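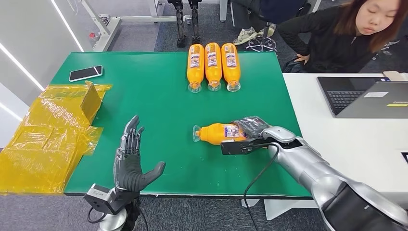
Green table, orange bottle on its side.

2023-12-03

Plaque of Governor Zostent, notes continued.

The council of Unura has voted: 11 for taking the plaque down from the old customs house, seven against. It must now go to storage until the museum at Kobori decides if they want it. For us the work is the same as before the vote, only the date is no longer ours to choose. The firm Drumus will do the lifting. I have asked them to send the drawing of the wall anchors, and I did not receive it yet.

The family has written again. The letter is from the grandson and it is polite, but long. He says the removal is an insult to all who lived in the town in those years, and he asks that the plaque is given to the family and not to the museum. I have put the letter in the green folder and answered only that we are the workshop and do not decide the ownership. Please, everybody, give the same answer on the telephone.

State of the object, from my visit to the wall:
- bronze, one piece, the lower left corner bent forward
- red paint over the name, the older layer under it is white
- the second line of the text was filed away at some time, before July for certain, as it is missing already in the council's own photograph
- salt on the stone behind the top edge

The paint is the difficult question. The council's order says "clean before storage". If we clean everything, we lose what people have done to the plaque since the regime ended, and for a museum this is maybe more interesting than the governor's name. If we clean nothing, we do not follow the order.

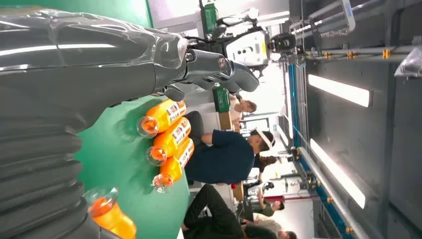 Renji Morikawa would leave all of the red paint and remove only the salt. He said to me that a protest is also an inscription, and that a clean plaque in a glass case would look as if the town had never quarrelled with it. He also reminded me that the petition against the removal had 300 signatures, and those people will come to the museum too and will look for what we have changed.

I agree with half of this. My proposal to the council will be: no solvent on the front, soft brush only, loose flakes fixed where they are. The back can be cleaned fully. I will ask them to change the word "clean" to "stabilise" in the order. Kimie has the old text of the order in her mail.

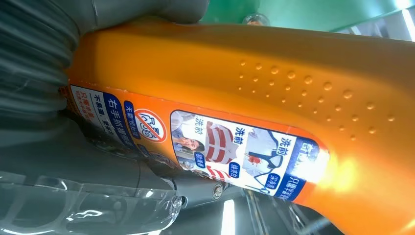 The filed line is perhaps not completely lost. In my rubbing of the wall side there are weak marks where the letters must have been, and around them the small punched dots of the background still stand. We need light from very low at the side, as flat as possible, and then several pictures with the lamp moved. Each dot should then throw its tiny shadow and its small highlight, so the pattern is easy to read although the metal is all one colour. On the bronze I would like the same effect, but the green corrosion will make it harder and the dots are much worn. If we can read the line, it goes in the report with the rubbing beside it, without comment about what it says. The newspaper has already printed two different versions, both from memory.

To do:
- ask Drumus again for the anchor drawing
- letter to the council about "stabilise"
- low lamp, dark cloth for the window
- copy of the grandson's letter to Kobori, if the council allows it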